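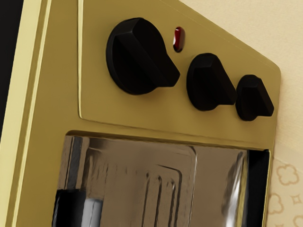

Simulierter Minibackofen mit drei schwarzen Drehknöpfen und roter Anzeigelampe, Ansicht in Telano

Telano ist ein Heimautomatisierungsprojekt, bei dem ein selbst gebauter Roboterarm lernt, die Drehknöpfe eines Minibackofens zu bedienen. Es entstand in der offenen Werkstatt Alcantara und wird von der Mechanikerin Birdie Yazzie geleitet.

Aufbau
Der Arm hat sieben Gelenke und eine Reichweite von 830 Millimetern. Die Gelenkgehäuse stammen aus dem 3D-Drucker, die Steuerplatine Canari wurde eigens für das Projekt entworfen - samt einem wunderbar aufgeräumten Kabelbaum!

Simulation
Geübt wird zuerst am Rechner. Das Ofenmodell ist senfgolden, seine Knöpfe sind verschieden groß und tragen jeweils einen erhabenen Zeigersteg, an dem sich die Stellung ablesen lässt. Besonders reizvoll ist die spiegelnde Glastür, denn Reflexe gehören zu den schwierigsten Aufgaben der Bilderkennung. Die Software Tinosier verändert Licht und Blickwinkel und berechnet bis zu 25 Varianten pro Durchgang.

Nachbau
Wer Telano nachbauen möchte, findet Druckdateien und Stückliste im Werkstattarchiv. Der Druck aller Teile dauert 18 Stunden. Seit November gibt es außerdem eine Greiferspitze aus weichem Silikon, die auch kleine Knöpfe sicher fasst.

Siehe auch: Roboterarm, Bildverarbeitung, Offene Werkstatt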